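Lustton perforated bench top, grey
Supplied by Dasteck. Sold singly, without legs. Load limit 400 kg, spread evenly. 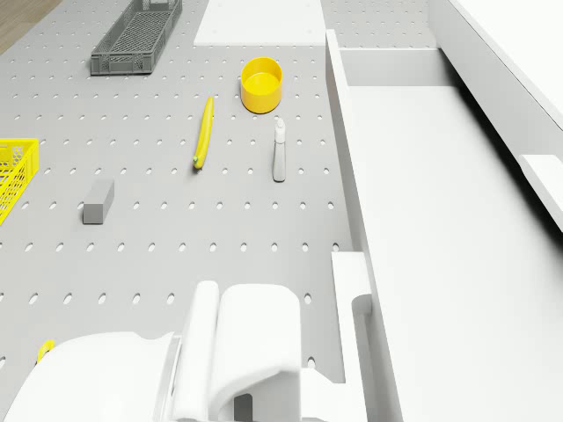 Can the top be cut to length?
Cut it between rows of holes only, then file the edge and seal it with touch-up paint.
Fixings are sold separately in bags of 1,000. Allow 3 mm clearance at any wall — more if the wall is uneven.
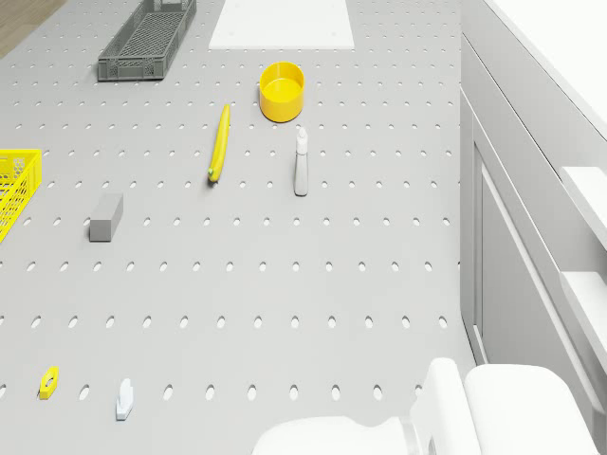 Liviu Zamfir writes that the touch-up paint needed two coats on a cut edge and a night to harden.
Delivery takes 4 working days.

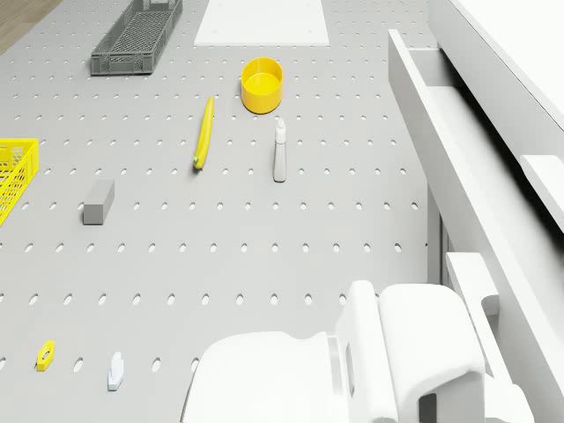
Grey top with oval holes.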